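Enregistrer ses premières démonstrations à deux bras : ranger des feutres dans un gobelet

On me demande souvent par quoi commencer quand on veut apprendre une tâche à un robot par l'exemple. Ma réponse ne change pas : des feutres et un gobelet ! C'est bête, c'est pas cher, et il y a déjà tout dedans (saisir, orienter, lâcher au bon endroit).

Préparez d'abord le plan de travail. Moi je mets du papier kraft et je trace des cases au ruban adhésif bleu, bien contrasté. Les cases servent à varier les positions de départ : avant chaque prise, je tire une case au sort pour chaque feutre et je le pose de travers, exprès. Si vous les alignez toujours pareil, le modèle apprendra votre alignement et rien d'autre, je l'ai payé d'une semaine entière sur le projet Zorau… 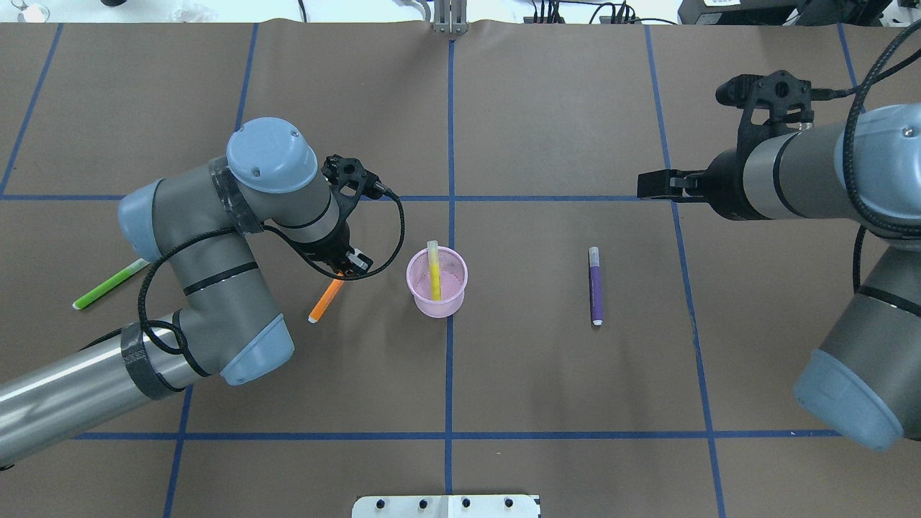
Ensuite, la téléopération. Allez doucement au-dessus du feutre, marquez un tout petit arrêt, descendez, fermez la pince. Neema Simiyu, qui m'a formée, me faisait répéter la descente à vide pendant 2 heures avant d'enregistrer quoi que ce soit (j'ai râlé, elle avait raison).

Un seul bras bouge à la fois au début. L'autre reste sur le côté, pince ouverte, et on le fait entrer en jeu quand la première série est propre.

Côté rythme, je fais des séries de 6 prises, puis je relis tout. Une prise où j'ai hésité, je la garde. Une prise où j'ai poussé le gobelet avec le coude du bras, poubelle. Et si un feutre roule, ne coupez pas ! Rattrapez-le, ces corrections-là valent de l'or à l'entraînement.

Dernière chose : notez la case de départ dans le nom de chaque prise, vous me remercierez au moment du tri.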